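Entretenir et récupérer la vaisselle en grès émaillé

Mis à jour le 30 juillet 2020

Le grès émaillé supporte beaucoup de choses, mais il finit par se marquer : traits gris laissés par les couverts, voile de calcaire, cercles de thé au fond des tasses, petit éclat au bord d'une assiette. La plupart de ces défauts se rattrapent à la maison avec des produits courants. Cette page reprend la méthode que j'utilise pour ma propre vaisselle et pour les pièces dépareillées que j'achète en brocante.

Elle ne concerne ni la faïence ancienne, qui est poreuse et craint le trempage, ni les pièces décorées à l'or. Pour celles-là, eau tiède, éponge douce, et on s'arrête là.

Ce qu'il faut

Du bicarbonate de soude
Du vinaigre blanc ou de l'acide citrique en poudre
Du percarbonate de soude
Une pierre d'argile (la pâte blanche vendue en pot avec une éponge)
Une éponge non abrasive et une vieille brosse à dents
Des gants
Du papier à poncer à l'eau, grain très fin, pour les éclats
Une bassine en plastique

Étape 1 : trier les pièces

Lavez tout normalement, séchez, puis regardez chaque pièce près d'une fenêtre en l'inclinant. Passez l'ongle sur les marques. Si l'ongle glisse sans accrocher, il s'agit presque toujours d'un dépôt et il partira. Si l'ongle accroche, l'émail est rayé et le nettoyage n'y changera rien.

Tapotez ensuite le bord avec l'articulation du doigt, la pièce posée sur le plat de l'autre main. Un son clair est bon signe. Un son mat indique souvent une fêlure, même quand on ne voit rien. Une pièce fêlée peut servir de vide-poche ou de soucoupe pour une plante, mais je ne la remets pas à table et encore moins au four.

Les émaux mouchetés demandent un peu plus d'attention à cette étape. Les taches se confondent avec le décor et on a vite fait de frotter un point qui vient de la cuisson. Le doigt renseigne mieux que l'œil.

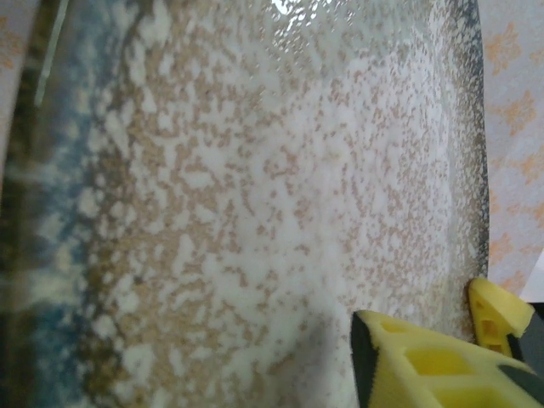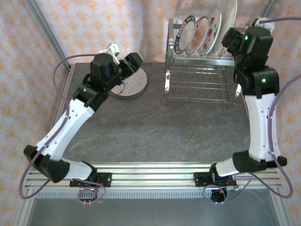 Étape 2 : enlever les traits gris

Ces traits sont du métal déposé par les couteaux et les fourchettes. L'émail est plus dur que l'inox des couverts, c'est donc le couvert qui s'use et qui laisse sa trace.

Humidifiez l'éponge, prenez un peu de pierre d'argile et frottez en petits cercles, sans appuyer. Comptez une minute par zone. Rincez à l'eau chaude, essuyez, regardez à la lumière et recommencez si nécessaire. Sur un émail brillant, deux passages suffisent en général. Sur un émail mat, il en faut parfois 4, et il reste souvent une ombre.

N'utilisez pas le côté vert des éponges à récurer ni la laine d'acier. La laine d'acier laisse elle-même du gris.

Étape 3 : dissoudre le calcaire

Versez 20 grammes d'acide citrique dans un litre d'eau tiède et laissez tremper la pièce un quart d'heure. Le vinaigre blanc coupé de moitié avec de l'eau marche aussi, il sent simplement plus fort. Rincez longuement.

Évitez les longs trempages acides sur les émaux mats ou très colorés. Certains se ternissent. En cas de doute, essayez d'abord sur le pied de la pièce — une goutte, cinq minutes, on rince et on compare.

Ne mélangez jamais un acide avec de l'eau de Javel.

Étape 4 : traiter les taches de thé et de café

Pour une tache légère, une pâte de bicarbonate et d'eau, frottée à la brosse à dents, suffit. Pour une tasse vraiment brune, mettez une cuillère à soupe de percarbonate au fond, remplissez d'eau très chaude et laissez agir 2 heures. Préchauffez la tasse sous le robinet avant de verser, un choc thermique peut la fendre. Portez des gants et ne couvrez pas, le mélange dégage du gaz.

Étape 5 : adoucir un éclat

Un éclat au bord coupe la lèvre et retient l'eau. On ne peut pas refaire l'émail chez soi, mais on peut casser l'arête. Mouillez le papier à poncer et passez-le sur le bord de l'éclat, toujours dans le même sens, en gardant la surface humide. Trois ou quatre minutes de travail pour un petit éclat. Rincez la poussière au lieu de l'essuyer à sec.

Les colles et résines de réparation ne conviennent pas au contact alimentaire, sauf mention contraire sur l'emballage. Je les réserve aux vases.

Rangement

Empilez par diamètre, jamais plus de 3 bols les uns dans les autres. Le pied non émaillé du grès est rugueux et c'est lui qui raye la pièce du dessous. Un rond de feutre ou une serviette en papier entre deux assiettes règle le problème. Si le pied accroche vraiment, poncez-le légèrement à l'eau, comme pour un éclat.

Au lave-vaisselle, laissez un espace entre les pièces et choisissez un programme à température modérée. Attendez que le grès soit bien sec avant de le ranger dans un placard fermé, le pied garde l'humidité plus longtemps que le reste.

Merci à Lotte Van Damme pour la remarque sur les émaux mats, ajoutée à l'étape 3.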